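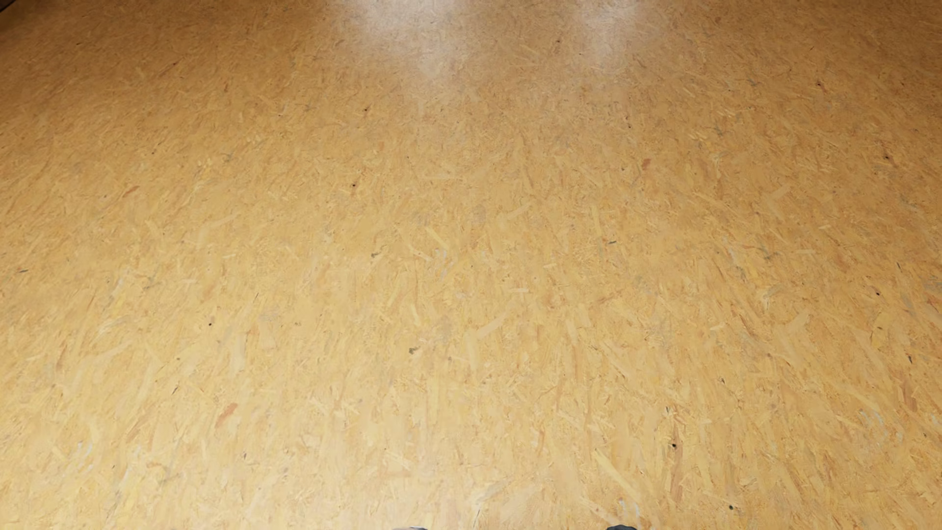

## 4. Pairing your Rusar watch with a phone

By now your Rusar should be charged and sitting comfortably on your wrist. If it still shows the battery outline when you press the side button, go back to Section 3 and give it another 30 minutes on the charging puck. Pairing uses more power than you might expect from such a little thing, and a watch that falls asleep halfway through will make you start over.

You'll need your phone nearby with Bluetooth turned on, and you'll need the Mostyn app, a free download from your phone's app store. An older version is fine to begin with. It will offer to update itself once you've signed in, and you're welcome to say "Later."

### First-time pairing

1. Hold the side button until the Drusdale logo appears, then let go. The first start is slow, so please be patient with it.
2. Swipe up or down to find your language and tap the check mark.
3. Open the Mostyn app on your phone and tap **Add a watch**. If you already own a Rusar, the same button is tucked away under **My things**.
4. Wait for your watch to show up in the list. The name ends in the same letters you'll see on the watch screen — do compare them, especially if somebody else in the house is setting one up too.
5. Tap the name. A four-character code appears on both screens.
6. If the codes match, tap **Yes** on the phone first, and then on the watch.
7. Leave the two side by side until the watch buzzes.

> **Note:** Please don't pair the watch from your phone's own Bluetooth menu. It may look connected there, but your messages and alarms won't come through. If you've already done it (plenty of us have!), choose **Forget this device** in that menu and go back to step 3.

### Choosing which alerts come through

Fresh out of the box, the Rusar passes along calls, texts and alarms, and leaves everything else on the phone. We think that's a nice calm way to start, and you can always let more in later on.
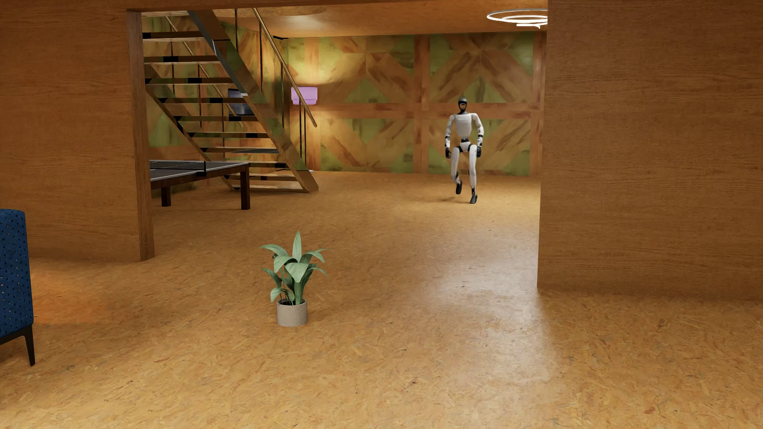 1. In the Mostyn app, tap your watch and then **Alerts**.
2. Turn on the switch beside each app you'd like to hear from.
3. Tap **Buzz** to pick a short, long or double buzz for that app.
4. Go back to the main page. Your choices are saved as you make them, so there's no button to press.

The watch keeps your last 200 alerts and then begins dropping the oldest ones. Clearing an alert on the watch leaves it alone on the phone, unless you've turned on **Clear both** at the bottom of the page.

> **Caution:** The watch can't pass along alerts while it's out of Bluetooth range. Keep your phone with you if you're waiting for an important call.

### If the watch won't pair

- Move other Bluetooth gadgets away from the phone, or switch them off for a few minutes.
- Restart the phone, then the watch, and try again from step 3.
- If the codes don't match, tap **No** on both screens and wait for a fresh pair.
- If you see **Stanirum needed**, the software inside the watch is too old for your app. Put the watch on its puck and follow the update steps in Section 6. Leave it there until the clock face comes back.

> **Caution:** Never take the watch off the puck during a Stanirum update. If the power does go out, put the watch back on, hold the side button until the logo shows, and let the update start again by itself.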